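Hurico Two-Arm Assembly Board
Research equipment / Manipulation / Boards and part sets

The Hurico board is a flat test board for laboratories studying how two robot hands share a task. It is supplied with a part set, a task sheet and the Rallis scoring software. The method was developed at the Gomport laboratory, where each trial begins with the board flat on a dark table between the two arms.
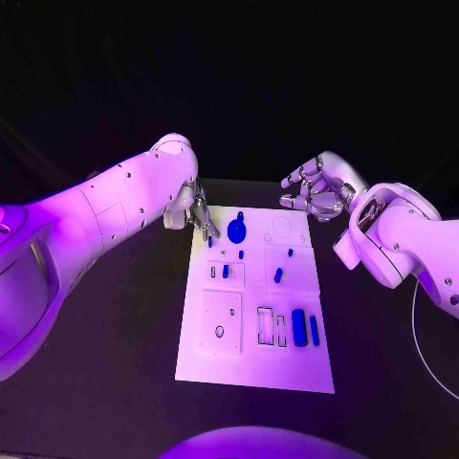 Scoring under the Rallis method is by contact and by placement. A part earns one mark when a hand takes hold of it and a second when it is seated in its proper opening. Blue parts on a white board were chosen so that the head camera can separate one from the other under coloured light, including the violet used at Gomport. A full run has 4 stages and a limit of 73 seconds per stage.

In the published comparison, operators completed 55 trials with the hands working in turn and the same number with both hands free to move together. The second arrangement gave the higher score at every stage except the first.

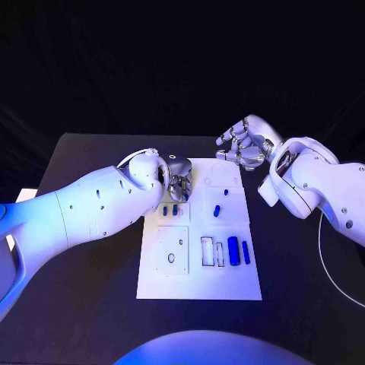
Notiton reports that its own trials gave the same ordering, but that the gap narrowed once operators had completed 20 practice runs, and asks that practice be recorded alongside each score. The task sheet now includes a line for this.

Boards are delivered assembled. Replacement plates and parts may be ordered separately, and the scoring software is licensed per laboratory. Orders received before December are supplied with the revised task sheet.
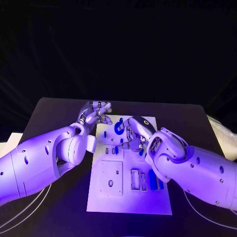

Both hands at the far end of the board, violet lighting.

Related items: spare part set, table clamps, Rallis user guide.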